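Garment measurement: what changes in the size tables

5 Oct 2022

The size tables for the Wotora and Lã lines have been rebuilt. The old tables were inherited from two separate suppliers and used different reference points for the same garment, so a waist value in one table could not be compared with a waist value in the other. Starting with this issue, both lines use one method, and the values published on the product pages are finished garment measurements in inches. Body measurements are listed in a separate table and are no longer mixed in.

In total, 154 styles were remeasured between July and the end of last month. Tops and knitwear are complete. Outerwear from the Arberg warehouse is still in progress and keeps its old table until further notice. Styles that have not been converted carry the letter P after the style number.

All garments are conditioned before measuring. They are unpacked, laid out without stacking and left for 20 hours in the measuring room. Knitwear is not hung at any point. Tape measures are fiberglass, checked against a steel rule at the start of each shift and discarded if the deviation exceeds 2 mm over the full length.

For pants and shorts, the garment is closed and laid flat, front side up, with the legs straight and not crossed. Creases are smoothed out by hand from the center toward the side seams. The fabric must not be stretched. A belt left in the loops is taken out before the waist is measured, as it pulls the waistband into folds and shortens the reading. 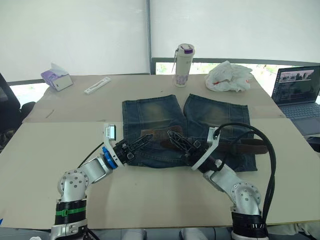 Denim shorts with a brown leather belt, laid flat on cardboard.

The reference points are as follows. Waist is measured along the top edge of the waistband, edge to edge, and doubled. Where the front edge dips below the back edge, the two are aligned first – this was the largest source of error in the old Wotora table. Hip is measured at the widest point above the crotch seam, parallel to the waistband. Front rise runs from the crotch seam to the top of the waistband, following the fly. Inseam runs from the crotch seam to the hem along the inner leg seam. Leg opening is measured straight across the hem and is not doubled.

Denim needs one extra step. Rigid denim and stretch denim of the same marked size can differ in waist after the first wash, so both values are now recorded. The washed value is taken after one cycle at 40 °C and line drying. Product pages show the unwashed value first, with the washed value in parentheses.

Stores that print their own hang tags should download the new tables from the Pusport portal under Documents, Sizing. The file format is unchanged, but the column order is different – tag templates that read columns by position will print the hip value in the waist field. Templates that read columns by name need no changes. Old tables stay available in the archive folder for returns processing and should not be used for new tags.

Corrections can be sent through the portal form. Include the style number, the marked size and the measured value.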